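Progress report to the Hsiao Fund
Project: Cloth handling at Vondthorpe
Period: to the end of March
Prepared by: Ulla Mustonen

Equipment and spending

We have had a really good quarter, and most of the news is about gear. The second pair of hand-held grippers arrived in the first week of the period, and we put them to work the same Monday. Total spending on equipment to date is $2,616, all of it inside the line you approved. The biggest share went to the grippers, followed by spare finger pads, screws and storage drives.

The pads were a pleasant surprise. I had budgeted to replace them every month, and the first set is still going. That leaves money in the consumables line, and I would like to move $1,000 of it into cameras (see the request further down).

Minttu Laaksonen got two quotes for the arm itself. Karneo came in with the shorter delivery time and includes a day of training on site. Culham is cheaper up front but charges separately for the mounting plate and the controller cable, and once you add those in there is very little between them. We haven't signed anything. Minttu wants to see the service terms in writing first, and I agree with her.

Where the work is at

We set a target of 15 sessions with soft goods and finished 20. Eetu Kettunen deserves most of the credit for that – he rewrote the session checklist so that setup no longer eats the first part of the morning. We began with tea towels and pillowcases and have now moved on to thick plush fabric, which folds back on itself in ways a thin towel never does. It is slow work and I love watching it.

Working with the plush fabric on the green mat:
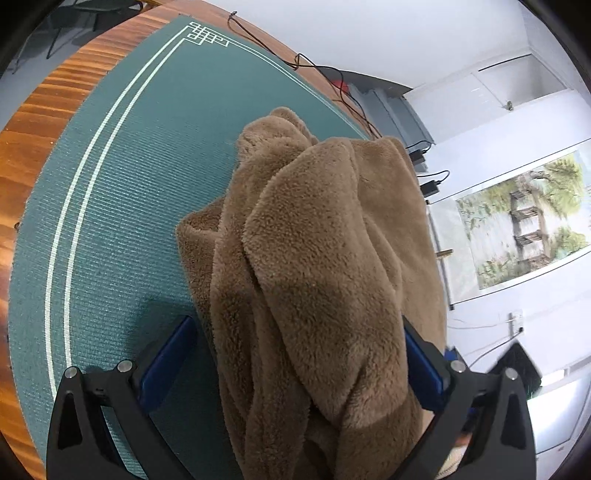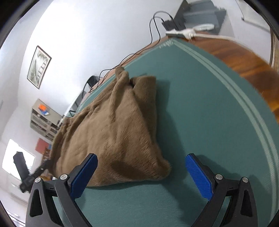 The plush sessions have also changed what I want from the arm. Our first specification was written around lifting weight, and weight has turned out to be the easy part. How wide the fingers open, and how gently they close, matters a lot more to us. Jozefína Šindelář is redrafting the specification along those lines and will send it to both suppliers on the same day so the quotes can be compared fairly.

Request

We ask for your okay to move $1,000 from consumables to cameras. The total budget stays the same. It would buy a spare camera for each gripper, so a failed one wouldn't cost us a day's recording.

Next period

Choose the arm supplier and place the order.
Clear bench space and get the power outlet checked before delivery.
Carry on with plush fabric, then try fitted sheets.

Ulla Pitkänen will send the receipts separately. You're very welcome to drop in on a session – mornings are best.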